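July, a little after six in the morning

Slept badly again because of the heat. Gave up at five and went down to water the tomatoes before the sun got to them. The two plants by the fence have blossom end rot. Romana says it's uneven watering and she is probably right, as I skipped most of last week. Pulled off the bad ones and put them in the compost.

The well report came in the mail yesterday and I finally read it at the kitchen table. The pump is fine. The pressure tank isn't. Marcus Kapoor quoted me 700 for a new one, installed, and said if I wait until it fails and takes the pump with it I'll be looking at closer to 2000. I called Demside for a second price and got a recording. I'll give them until noon and then tell Marcus yes. Mom would have gotten three quotes and then had my uncle do it.

Walked to the end of Groen Road and back while it was still cool, some 40 minutes. The creek is very low. You can see the old culvert stones now, and somebody's bicycle wheel. The Hadavstead people have cut their hay and left it lying in rows, and the smell of it came all the way up to the mailbox. Saw one heron and a lot of rabbits. My left knee was stiff going out and all right coming home.

Breakfast was toast and the last of Riet's plum jam. I need to give her the jar back. She wants it with the lid, and I can't find the lid. 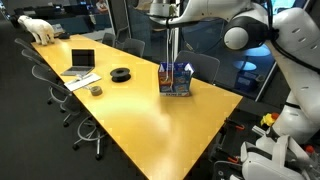
Small carton over the yellow table, flaps open.

Spent the rest of the morning on Dad's letters. I am up to the ones he wrote from the boarding house, the winter before he met Mom. They are mostly about money and socks. He asks his sister for socks in four letters running, and in the fifth he thanks her for a scarf. He mentions a roommate who played the accordion until the landlady put a stop to it. I don't remember him ever telling us about that. I copied out the page for Shuzhen, who wants anything with music in it for the family book.

His handwriting gets worse when he's tired. There is one word I've looked at for two days, either "ladder" or "butter." The sentence works with both.

Roman Grabowska came by at eleven to return the hedge trimmer and stayed for coffee. He's thinking of selling the house and moving closer to his daughter. He said it the way he'd say he was thinking of painting the porch, but he had already talked to an agent. I told him it sounded sensible. I didn't like hearing it.

Demside never called back. Told Marcus yes. He can come next week, and I'm to clear the shelves away from the tank before then.

Still no lid.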